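Wer räumt hier eigentlich nach welchen Regeln auf?

Drei Tage in Nistatberg, 207 Seiten Handbuch und eine Tasse, über die man erstaunlich lange streiten kann

Ich gebe es zu: Ich bin mit einem Vorurteil nach Nistatberg gefahren. Normen und Richtlinien, das klang für mich nach Beamtenprosa und lauwarmem Filterkaffee. Der Kaffee war tatsächlich lauwarm. Der Rest hat mich so gepackt, dass ich am zweiten Abend im Hotelbett lag und im Handbuch von Hanton blätterte, Kapitel Greifvorgänge, Unterkapitel Geschirr. Meine Frau hat am Telefon sehr gelacht.

Hanton entwickelt Software für zweiarmige Haushaltsroboter, und das interne Regelwerk, das hier alle nur »den Ikisus« nennen, ist inzwischen auf 207 Seiten angewachsen. Angefangen hat es mit 17. Auf denen stand vor allem, wann ein Arm stehen zu bleiben hat und wer den Not-Halt drücken darf (alle, immer, ohne zu fragen). Inzwischen steht dort auch, wie eine Hand eine Tasse zu halten hat, wie voll ein Tisch sein darf und was die zweite Hand macht, während die erste arbeitet.

Über die zweite Hand hatte ich mir bis dahin noch nie Gedanken gemacht. Sie vermutlich auch nicht! Wenn ich eine Tasse hochhebe, hängt mein linker Arm irgendwo herum, kratzt sich am Kinn, sucht das Handy. Bei einer Maschine ist »irgendwo« ein Problem. Ein Arm, der gerade keine Aufgabe hat, ist trotzdem ein Arm mit Gewicht und Motoren, und wer daneben steht, möchte gern wissen, was er als Nächstes vorhat.

Kimie Nomura leitet die Arbeitsgruppe, die den Ikisus pflegt. Sie redet schnell, malt beim Reden Kreise in die Luft und hat mir gleich am ersten Vormittag verboten, »der Roboter will« zu schreiben. »Der will gar nichts. Er hat eine Freigabe oder er hat keine.« Ich habe mich bemüht, ehrlich gesagt mit mäßigem Erfolg.

Geprüft wird zuerst in der Simulation. Für jede neue Regel lässt das Team 2.000 Durchläufe rechnen, und erst wenn davon keiner gegen die Sperrliste verstößt, kommen 200 am echten Tisch dazu. Zusammen mit der Gruppe habe ich einen halben Tag lang solche Durchläufe angeschaut, meistens Szenen mit Geschirr. Man starrt auf einen virtuellen Marmortisch, jemand drückt auf Pause, und dann geht die Diskussion los.

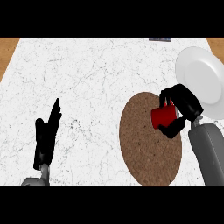
Geschirrszene in der Simulation: Die rechte Hand hält die rote Tasse über der runden Matte, die linke ist leer und offen.

An so einem Standbild kann man prima die halbe Hausordnung durchgehen. Die rechte Hand hat einen Finger über der Tasse und einen darunter, und die Tasse liegt dabei schräg, der Boden zeigt nach links. Darf sie das? Kommt darauf an, sagt Nomura, und dann kommt ihr Lieblingsabsatz: Ein Gefäß, dessen Inhalt nicht bekannt ist, wird behandelt, als wäre es voll. Gekippt werden darf erst, wenn »leer« als Zustand bestätigt ist. In einer gerechneten Welt lässt sich das leicht nachschlagen, in einer Küche steht eben manchmal noch ein Rest Tee drin.

Dann die Sache mit dem Teller. Aus diesem Blickwinkel verdecken die schwarzen Finger ein Stück von seinem Rand, und ich habe sofort gerufen: zu nah! Großes Kopfschütteln am Tisch. Ein verdeckter Rand im Bild sagt noch nichts über den Abstand im Raum, dafür braucht man die Tiefenwerte, und deshalb steht im Ikisus inzwischen, dass Abstände nie allein nach Augenschein bewertet werden. Ich war ein bisschen beleidigt, aber gut, sie haben recht.

Über die linke Hand wurde am längsten geredet. Sie steht aufrecht, die Finger nach oben, dazwischen und der Matte freier Marmor. Ist das eine gute Warteposition? Die eine Fraktion möchte die untätige Hand möglichst tief und weit weg haben. Die andere findet, man müsse sie gut sehen können, damit niemand aus Versehen in sie hineingreift. Bei Cieślak, dem Partnerbetrieb, der die Regeln später in Musterwohnungen ausprobiert, mag man es lieber sichtbar. Entschieden war das bei meiner Abreise noch nicht, es gibt jetzt eine vorläufige Fassung mit zwei erlaubten Haltungen und einer Fußnote, die länger ist als der Absatz selbst.

Was mir gefallen hat: Jede Regel im Ikisus hat eine Art Geburtsurkunde. Wer hat sie vorgeschlagen, welcher Vorfall steckt dahinter, wann wird sie wieder überprüft. Im Dezember sind auf diese Weise gleich mehrere Absätze rausgeflogen, darunter einer über Untertassen, den keiner mehr erklären konnte. So etwas wünsche ich mir für die Regeln in meinem Mietshaus (Stichwort Fahrradkeller).

Weniger gefallen hat mir die Sprache. »Endeffektorseitige Objektübergabe« heißt, dass eine Hand der anderen etwas gibt. Wer so ein Gerät später zu Hause stehen hat, liest das garantiert nicht. Nomura weiß das, es soll eine Kurzfassung geben, vier Seiten, große Schrift. Den ersten Entwurf durfte ich lesen und mit Bleistift darin herumkritzeln. Bei »Gefäße mit unbekanntem Inhalt« habe ich »im Zweifel ist noch Kaffee drin« an den Rand geschrieben. Ob sie das übernehmen, wollte mir niemand versprechen.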